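The Gripper That Closed on Its Own

212 shares | 17 comments

The fault log at Serurmont's teleoperation lab in December is short on adjectives. Entry 506 reads: "Left jaw closed without command. Force at limit. Operator released by cable pull." The operator was Rommel Cruzado, and the object between the jaws was the tip of his own index finger.

He was not badly hurt. The pads left a bruise and a blood blister under the nail, and he was back at the bench the next morning. What concerned the lab was that the gripper had a software force limit, a trigger deadband and a watchdog timer, and the event passed through all of them.

Serurmont records people doing tabletop tasks with hand-held grippers, then uses the recordings to train robot arms. The grippers are powered. Squeezing the trigger sends a position request down a cable to a controller under the bench, which drives the finger motors. The arrangement keeps the hand unit light. It also means that the hand unit does whatever the cable tells it.

"We had treated the cable as a wire," says Kathleen Hayes, who runs the lab's hardware group. "It is a moving part. It bends every time the operator bends."

Hayes and Milan Vandenberghe, a contract engineer from Plerkent, spent most of two weeks trying to reproduce the fault. Bench tests with the gripper clamped in a fixture found nothing. The fault appeared only when a person held it and worked on something that made them reach over and around. A desk lamp proved useful for this, with its slanted upright and its long head. 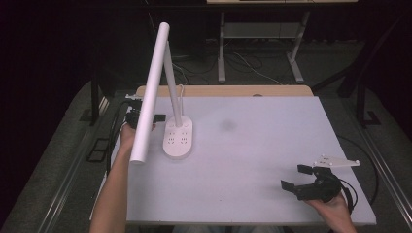

A desk lamp on the work board, with a hand-held gripper on either side. Each gripper trails a black cable.

Under those conditions the fault came back on the third afternoon. Vandenberghe had an oscilloscope on the trigger line and caught the voltage dropping to zero for 40 milliseconds. On this controller, zero volts means fully closed.

The cause was a cracked solder joint where the trigger line enters the hand unit. With the wrist rolled inward, the joint opened. The controller read the loss of signal as a full squeeze and drove the jaws shut. The watchdog, set at 500 milliseconds, never expired. By the time the joint made contact again, the motor was holding against an obstacle, and a second bug kept it holding until power was removed.

The force limit worked as written. It had been set for gripping kitchenware, and no one had checked it against a fingertip.

Piroska Veres, who reviews machine safety for the insurer Fundska, calls the closed-at-zero convention the real defect. "A broken wire is the most ordinary failure there is," she says. "It should produce the least interesting result." Her report asked for 3 changes: an offset signal range so that zero reads as a fault, a strain relief clamp at the hand unit, and a lower force limit whenever a person is holding the device.

Serurmont has made the first two. The third is still in dispute. Évan Gaillard, who manages the recordings, argues that a lower limit will cause dropped objects and spoil data. Hayes has proposed a mechanical clutch, and a prototype is due from Pangilinan, the shop that machines the finger pads.

Older hand units have been pulled for inspection. Cruzado has asked for a release button he can reach with his thumb. The request is logged as entry 511 and is open.

RELATED
Who Resets the Emergency Stop?
Connector Fatigue: A Short History of Loose Wires
Inside Pangilinan's Finger Pad Shop
When the Watchdog Sleeps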